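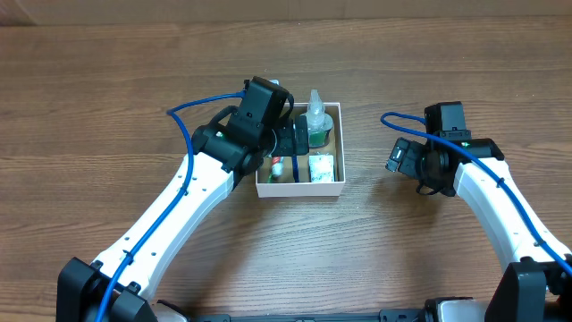 Toiletries box, open on the table. Pic: M. Aguiar

Plavenis House residents' & helpers group
Minutes, 9 July 2018

Present: Deolinda Prata (chair), Benvinda Esteves, Horácio Pacheco, Margarida Aguiar, self (Nélida Navarrete, mins)
Apols: none received

1. Last mins
Agreed. One correction, the blanket order was Horácio's, not Benvinda's. Matter arising: hall cupboard key still missing. HP to get 2 cut.

2. Welcome boxes
Main item, took most of the evening.

Box as per photo. Shallow white card, no lid. MA likes it because people see what they've got straight away. BE worried about bottles going over on the stairs. DP said carry it flat then. Some discussion of deeper boxes, HP has seen them at Rarkberg but they come in packs of 100 and we have no where to put them. Stay with shallow for now, look again in September.

Contents. Long talk. Agreed every box gets: soap, toothbrush, toothpaste, shampoo, comb, flannel. Razors on request only, kept in the office. BE wants deodorant in all of them, DP said fine if donations hold up. No perfume or anything strong smelling, we had two complaints in spring.

Clear bottles preferred where there's a choice, can see how full they are. Anything opened goes to the staff bathroom or the bin. HP asked about half used hand cream, no.

Packing order. Tall things at one end, small bits in the middle, flannel folded on top last. MA will write this up on one side of A4 and tape it inside the cupboard door. BE asked could it be in bigger print than last time. Yes.

Target 40 boxes made up before the new intake. Packing at the long table in the back room, table to be wiped down first pls, was sticky last time.

3. Storage
Shelf above the radiator is not to be used for toiletries, soap went soft. HP has moved everything to the hall cupboard (see key, above). Nappies stay where they are. Wei still has our folding trolley, DP to ring and ask for it back.

4. Money
Balance just over 3,000. Atitz invoice for card boxes paid. DP suggested we stop buying travel size toothpaste, dearer per tube than the ordinary ones. Agreed, use up what's left first.
Horácio owed for parking, has lost the reciept. To look again.

5. AOB
- Kettle in back room trips the fuse if heater on. Don't use both.
- MA asked for a second pair of scissors. Agreed.
- BE away first part of September, needs cover for collecting donations. NN will do it.
- Old suitcases in the corridor, does anyone want them? Otherwise tip.

Actions
HP: keys, parking reciept
MA: packing sheet, scissors
DP: trolley
NN: cover for BE, send these round

Next meeting September, date to be circulated. Bring own mug.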